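Kitchen Planning, Evening Section
Handout 4: Where the Sink Goes and Why You'll Argue About It
Revised February 2019

Okay, so last time we did floor plans and I let you put the refrigerator anywhere you liked. Tonight we get stricter. The sink is where people stand the longest in a kitchen, longer than at the stove for nearly every household I've drawn for, and it's also the fixture that is hardest to move once the pipes are in. So we place it first. Get your pencil out and put it on the plan before you draw a single cabinet.

I'm going to use the Brirkden plan all the way through this handout (it's the one with the long back wall and the awkward door, page 2 of your packet). Brirkden is 116 square feet of usable floor, which sounds generous until you subtract the door swing. The owners wanted the sink in the island. Lots of people do! They want to face the room while they work, and I get it, I feel the same way about my own kitchen. But an island sink costs you counter, and it costs you counter in exactly the spot where you'd want to roll out dough.
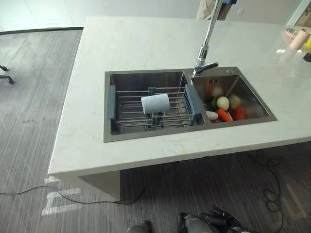
Farnora wrote in the margin of last term's handout that I am too hard on island sinks, and that the lost counter comes back the minute you lay a board or a rack over one of the basins. Fair point, and I've left the note in for this year's packet. I'd only add that a board over a basin is borrowed counter. You have to give it back every time you want to rinse a lettuce. So when you add up counter length for your assignment, don't include it.

Landing space

Landing space is the flat bit on either side of the sink. You need one side for things coming in and one side for things going out, and the two don't have to match. For this course I want 24 inches on the wider side and 18 on the narrower side as your minimum. Brirkden had 10 inches on the left in the first draft. Try it at home: tape off 10 inches of counter and spend an evening living with it. I did this with a pan of lasagna and a colander and I do not recommend it.

If you're working with a corner, measure along the front edge of the counter. The deep triangle at the back is lovely for a plant and useless for a casserole dish.

One bowl or two

Here we get into taste, so take all this as one person's opinion. A single wide bowl takes the roasting pan flat. A double lets you soak on one side and keep the other clear, and if the household washes by hand every night, that matters a lot. Uneven doubles, with one larger bowl and one smaller, are a pretty good compromise, and I've drawn more of those than anything else. Check the big bowl against the largest pan in the house before you commit. 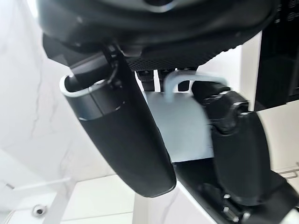
Depth is the other half of that decision, and most people skip it in the showroom. An 8 inch bowl is comfortable for someone of average height at a standard counter. Go much deeper and you're stooping over every fork. Go shallower and you're wearing the dishwater. If two people of very different heights share the kitchen, draw for the one who washes up more, and have that conversation before the stone gets cut, please.

Drying

Students leave this off the plan constantly! Dishes have to sit somewhere after they're washed, dishwasher or no dishwasher, and that somewhere needs to be drawn. You've got three usual places: on the landing space (which eats into your 18 inches), over or inside a basin, or in a cabinet with an open bottom above the sink. The cabinet version needs a wall, so it's out for islands. For a drainer inside a basin, note the inside width of the bowl and leave a finger's gap at each end so it can be lifted out for cleaning.

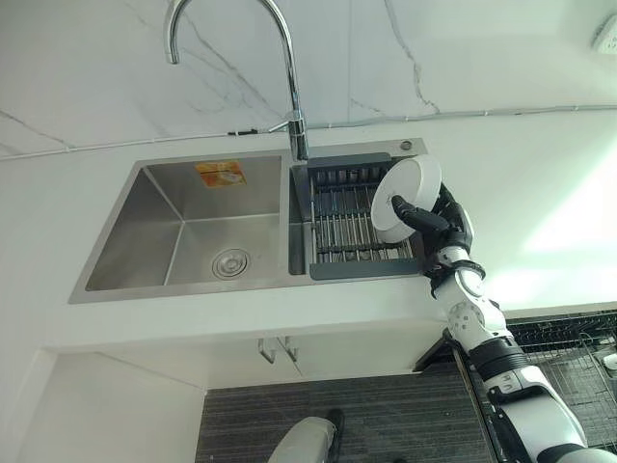 Does the drying spot have to be on the same side as the dishwasher?
Put it on the opposite side if you can, so an open dishwasher door doesn't block the person drying.

For a left-handed washer I usually mirror the whole arrangement. Ask early, it's a free change on paper.

For next class

Redraw the Cardoso plan (page 5) with the sink on the window wall and again with the sink in the island. Same scale both times. Mark landing space, drying spot and the dishwasher door in its open position. Leave 60 inches between the island and the back run, as the clients have asked for room for two cooks.

Read the Stirno packet up to the plumbing section. You can skip the vent diagrams, we'll do those together with the big sheets. Bring a tape measure, and an eraser that isn't the one on the end of your pencil.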